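4.2 Suturing trials on the bench build

The Griviris arm was assembled in a shared workshop in Sullau over the course of one winter, on a bench also used for bicycle repair and radio work. The design constraint was that every structural part could be made with the tools already on site: a small lathe, a drill press and two printers. The instrument shaft is driven by cables that run back to a motor pack bolted under the bench top. Moving the motors away from the wrist kept the moving mass low, but it added cable stretch, and most of the control work described in Section 3 deals with that stretch.

Cable tension was set by hand before each session and checked against a spring scale. In the first month the tension drifted enough during a session to shift the jaw position visibly. Katayama replaced the printed idlers with turned brass ones in April, and the drift fell below what our encoder setup could resolve. All trials reported in this section were run after that change.

The controller closes the position loop at 500 Hz. Commands for a stitch are stored as waypoints in the Clotness format, which is plain text and can be edited by hand between runs. A single interrupted stitch takes 27 waypoints, including the wraps for the knot. The waypoints are given relative to the wound line, so the operator has to mark both ends of the incision before a run starts. Minami wrote the marking tool. It shows the view from the fixed workspace camera and records two clicks, one for each end. Errors in this step carry over directly into the spacing of the stitches, and we recommend repeating the marking until two readings agree.

Synthetic tissue pads were used throughout. Pads were kept in use for several incisions, partly to limit cost and partly to see how the vision code coped with a surface that already held thread. Older stitches were left in place. The thresholding step from the Chaudhry pipeline was retained without change, apart from a mask that limits the search to the area near the marked incision. Without the mask, thread ends elsewhere on the pad were often taken for the working thread.

Lighting was the least settled part of the build. One lamp aimed at the center of the pad gave enough contrast between black thread and pale tissue, but it also produced bright highlights that split the detected thread into short segments. We joined segments when the gap was small and the directions matched. Long loops held clear of the surface remained a problem, as their depth cannot be recovered from one fixed camera. 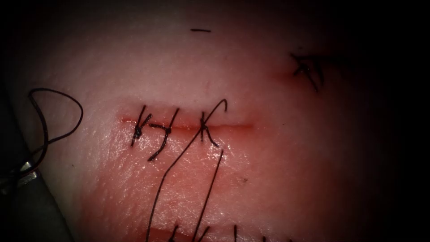

Last modified: 11 Feb 2024

Figure 6. Interrupted stitches on a synthetic tissue pad. Three dark stitches cross the central incision, and the instrument is at the left, with a loop of thread above the pad near its jaw. A separate, older stitch is at the upper right.

The two strands running down from the rightmost stitch in Figure 6 diverge toward the bottom of the view, where a second sutured incision is just visible. This arrangement is hard for the tracker: strands of one color lead toward other strands of the same color, and the mask has to be drawn tightly to separate them. The tails also differ in direction from stitch to stitch, so tail angle was not used as a feature.

Position logs were written at the loop rate and reduced to 300 samples per stitch before analysis. Knot tension was not measured. A load cell small enough to fit behind the jaw was tried and then removed, as its wiring caught on the shaft during rotation.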